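Imprimer | Envoyer par e-mail

Garkden, le service de suivi parlementaire : notre avis après une session complète

Gouverner sans majorité oblige tout le monde à compter, et ceux qui suivent une assemblée de près le savent bien : un amendement déposé à 23 heures, un groupe charnière qui change de pied, et le texte voté n'a plus grand-chose à voir avec celui de la veille. Garkden promet de rendre ce travail moins pénible. Il s'agit d'un service en ligne, payant, qui rassemble les ordres du jour, les amendements, les scrutins publics et les comptes rendus de commission. Je l'utilise depuis janvier pour suivre le conseil régional de Huanca, où la coalition sortante dépend de l'appui de deux petits groupes.

L'inscription prend quelques minutes. On choisit une assemblée, puis des thèmes (budget, transports, logement), puis les élus que l'on souhaite suivre. Les alertes arrivent par courriel ou dans l'interface. J'ai gardé le courriel, réglé sur un envoi le matin et un autre le soir. Le réglage par défaut envoie un message à chaque modification d'un texte, ce qui devient vite pénible en période budgétaire.

Le point fort est l'historique des votes. Pour la session écoulée, Garkden a recensé 409 scrutins publics et 2456 amendements, avec pour chacun l'auteur, les cosignataires et le sort réservé. On peut croiser deux élus et voir sur quels textes ils se sont séparés. J'ai comparé une trentaine de fiches avec les procès-verbaux officiels et relevé deux erreurs, toutes deux sur des votes rectifiés après la séance. Elles ont été corrigées après signalement, la première le lendemain, la seconde au bout de trois semaines.

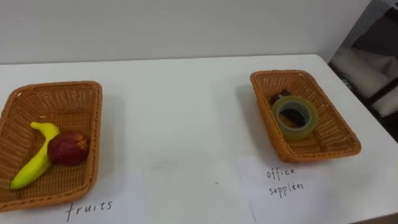
Giuliana Henao estime pour sa part que les votes rectifiés sont le vrai défaut du service : un élu qui corrige sa position après coup apparaît encore sous son vote initial dans les exports, et il faut ouvrir la fiche pour voir la mention. Elle dit avoir failli publier un tableau faux à cause de cela.

La remarque est juste. L'export au format tableur ne reprend que le vote enregistré en séance, sans colonne pour les rectifications. L'éditeur, Skalport, m'a répondu que l'ajout était prévu, sans donner de date. En attendant, je vérifie à la main tous les scrutins serrés, c'est-à-dire ceux qui se jouent à moins de cinq voix.

La recherche dans les comptes rendus fonctionne correctement pour les séances plénières. En commission, c'est plus inégal – certains comptes rendus arrivent avec dix jours de retard, et ceux de la commission des finances sont parfois versés en un seul bloc, sans découpage par orateur. On retrouve le passage, mais il faut lire. 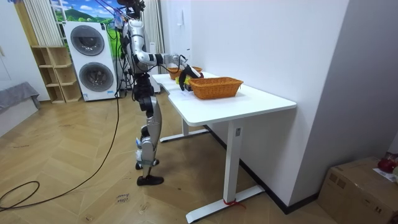 Les fiches d'élus sont complètes sur les mandats et les fonctions, plus maigres sur les déclarations d'intérêts, pour lesquelles Garkden se contente d'un lien vers le registre. Le concurrent le plus proche, Honditz, les intègre directement et propose un graphique des alliances par session. Il couvre en revanche moins d'assemblées, et son archive ne remonte qu'à deux ans.

Reste le prix. L'abonnement individuel coûte presque 100 euros par an, payables en une fois. Une formule d'équipe existe, sur devis. Pour un journaliste local ou une association qui suit un dossier précis, la dépense se défend pendant une session chargée. Pour un lecteur qui veut seulement savoir comment a voté son conseiller, le site de l'assemblée suffit, à condition d'accepter les fichiers PDF.

Points positifs : historique des scrutins, comparaison entre élus, alertes réglables.
Points négatifs : votes rectifiés absents des exports, commissions en retard, pas d'application mobile.

J'ai renouvelé mon abonnement pour un an.

Emiliano Yáñez
Publié le 19 octobre 2021

Ce site utilise des cookies pour mesurer son audience. Accepter | Refuser | En savoir plus

Contact | Mentions légales | © 2021 Tous droits réservés | Haut de page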